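Toy Lending FAQ

By Wael Naciri
Last updated: September

I get the same handful of emails every week, so I'm putting my answers in one place (please still write if yours isn't covered!).

How many toys can I take home?
Up to 3 per family, and you can keep them for six weeks. A set counts as one toy, so go ahead and grab the whole tea party.

Do I have to pay?
Nope! Joining is free if you live in Dagdag. If you live out in Zellska it's $6 a year, and I can take that at the desk.

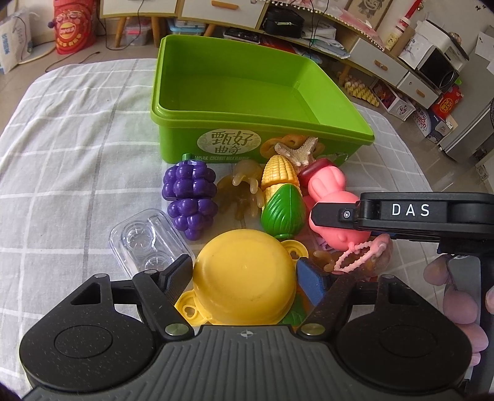

Nosa Toy Library, Play Kitchen and Pretend Team

What if we lose a piece?
Just tell me. We have 693 toys on the shelves and I've lost a few pieces myself, mostly under my own couch. We only charge if the whole thing is gone.

How should I clean things before bringing them back?
Warm water and dish soap for plastic, a damp cloth for wood. Please don't put anything with batteries in the sink – yes, I do have to say it.

Can I donate?
I'd love that, but call first. Puzzles are full up right now. Pretend food is always welcome.

Comments

momof2: Can grandparents sign up too?

Wael: Sure can, same form!

tess_k: Is the Clonov Street drop box still open after 6?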